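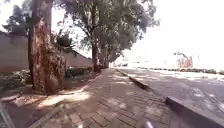
The Stinier 700 is a push broom for people who own a lot of paving and have stopped pretending the wind will deal with it. It has a 700 mm head, two rows of bristle and a handle long enough that you can stand up straight like a person with dignity. We designed it around block and brick, the sort of path where small pavers are laid tight and every joint is a narrow slot that grit regards as home. Put a big tree beside a path like that, with bark peeling off it and a strip of bare earth and leaf litter at its foot, and you have a job for life. An ordinary soft broom will move the leaves and leave the rest. A yard brush will move the rest and quite possibly the jointing sand as well, after which you will be writing to us about weeds.

The front row is stiff and cut at a slight angle. It gets into the joints and flicks things out. The back row is softer and longer and collects whatever the front row has disturbed. You push it in one direction. Pulling it backwards does nothing useful, though we have all tried.

The head is held on by a steel bracket with two bolts, made for us by Karnon, who also made the bracket on the old Stinier 500 and have been asked to stop improving it. Spare heads fit both models. The handle is ash, oiled and not varnished, and will want oiling again each April if you keep it in a shed and more often if you keep it in a hedge.

What's in the box
Broom head, 700 mm
Bracket, bolts and spanner (the spanner is bad, use your own)
Ash handle in one piece
Hanging hook

Not in the box
Any enthusiasm for sweeping

Wet leaves
Leave them until they dry if you can. If you can't, work in short strokes and lift the head at the end of each one, otherwise you will be pushing a long brown sausage down the path and it will only get heavier. Bark strips are easier than leaves. Gum nuts and acorns are worse than both, as they roll. 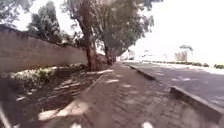 Ifeanyi Bashir wrote to say that the 700 is too wide for his side passage and exactly right for everything else, and that after a winter of use the front row had worn down at the left end only. He wanted to know if this was a fault. It is a sign of being right-handed. Turn the head round on the bracket every 100 hours or so, or whenever it starts to look lopsided – two bolts, no need to take the handle off.

He also asked about kerbs. The end blocks are rubber and can be run along a kerb edge without chewing up the wood, but they aren't buffers, so please don't ram things.

Bristle choice
Standard is fine for brick, block and concrete. The hard version, sold as the Stinier 700H, is for rough tarmac and farmyards and is too fierce for newly laid paving. Spare heads in either grade are kept in stock, order code 228 for standard and 228H for hard.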